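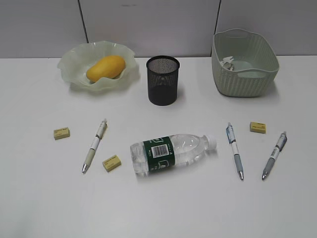 Thijs Schouten asked that the winter timetable be taken before all other business, as several members had to leave on the last sailing and the matter affected them most directly. The Chair agreed and the order of business was changed accordingly.

Home Meetings Timetable Notices Members Contact

HERNENEN FERRY USERS' ASSOCIATION
Minutes of the general meeting held 25 Oct 2023
Doucette Landing Hall, main room

Present: the Chair, the Secretary, members as signed in the attendance book, and a representative of the ferry operator, Kindia Marine. Regrets were received from the harbour office.

Winter timetable

The operator's representative presented the draft timetable, to take effect in December. The early morning and late afternoon sailings are unchanged. The midday sailing would be withdrawn on weekdays until the spring, with the vessel held at Doucette Landing for maintenance during that period.

Members from the north shore stated that the midday sailing is the only practical return for anyone attending a morning appointment at the clinic. Under the draft, a person crossing early would wait on the mainland until late afternoon. It was further noted that the waiting room at the Landing closes over the lunch hour and that the shelter on the wharf is open on the seaward side.

The representative replied that passenger numbers on the midday crossing were low last winter and that the crew could not be kept on shift through the gap without additional cost. She undertook to ask whether a midday crossing could be offered on clinic days only. The Secretary will supply the clinic calendar.

Thijs Schouten asked that the minutes show his objection to the draft being circulated to freight customers before it was shown to passengers. So recorded.

Moved, seconded and carried: that the Association accept the draft timetable on condition that a midday sailing be kept on clinic days, and that the Chair write to Kindia Marine to that effect.

Minutes of the previous meeting

Taken as read. A correction was made under "Wharf lighting", where "north ramp" should read "south ramp". Adopted as corrected.

Matters arising

Wharf lighting. The lamp at the foot of the south ramp has been replaced. The lamp beside the freight cage is still out. The harbour office has been told twice in writing and has not replied. The Secretary will telephone.

Dogs on the passenger deck. The operator has confirmed that leashed dogs may travel in the aft cabin. The old sign, which says otherwise, has not been taken down.

Bicycle rack. No progress. The item was held over.

Ramp repairs

The Chair reported on the inspection carried out by Brodevico. The hinge plates on the passenger ramp are worn and should be replaced before the ice season. The decking is sound apart from 2 boards at the landward end, which lift when vehicles pass. The contractor can do the work in 5 working days, during which foot passengers would board by the vehicle ramp.

A member asked how wheelchair users would board during that time, given the slope of the vehicle ramp at low water. The representative said that a deckhand would be assigned at each sailing. Members felt that this was not enough, and after discussion it was agreed to ask that the work be scheduled around the higher tides.

The cost falls to the harbour office under the existing agreement. The Association has been asked to contribute $200 toward temporary signs and barriers. Some members questioned whether user funds should be spent on a structure the Association does not own. Others considered the amount reasonable if it meant that the work was done this year.

Moved, seconded and carried, with Thijs Schouten opposed: that the contribution be paid once a start date has been confirmed in writing.

Freight and parcels

Complaints continue about parcels left uncovered on the wharf after the late sailing. The representative said that the freight cage should be locked by the last crew member ashore and that she would remind the crews. Members asked for a tarpaulin to be kept in the cage in the meantime. The operator will provide one.

It was also noted that feed and building supplies are being carried at the parcel rate for some customers and the bulk rate for others. The representative was not able to explain the difference and will bring the current rate sheet to the next meeting.

Correspondence

A letter was received from the school on behalf of families of senior students, asking that the late afternoon sailing wait when the school bus is delayed by snow. The representative said that the master may hold the vessel at his or her discretion but needs a call from the bus driver. The Secretary will see that the driver has the wheelhouse number.

Other business

The hall rental agreement is due for renewal and will be signed on the present terms. Members were reminded to return their chairs to the back room.

There being no further business, the meeting was adjourned. The next meeting will be called by notice on the wharf board and on this site.

Comments (3)

northshore_m
Thank you for pressing the clinic days. Could the dialysis days be included in the calendar too? They are not the same as the general clinic.

Secretary, HFUA
They will be included. Please leave any dates you have in the box at the hall.

P. on the hill
The lamp by the freight cage was still out last night.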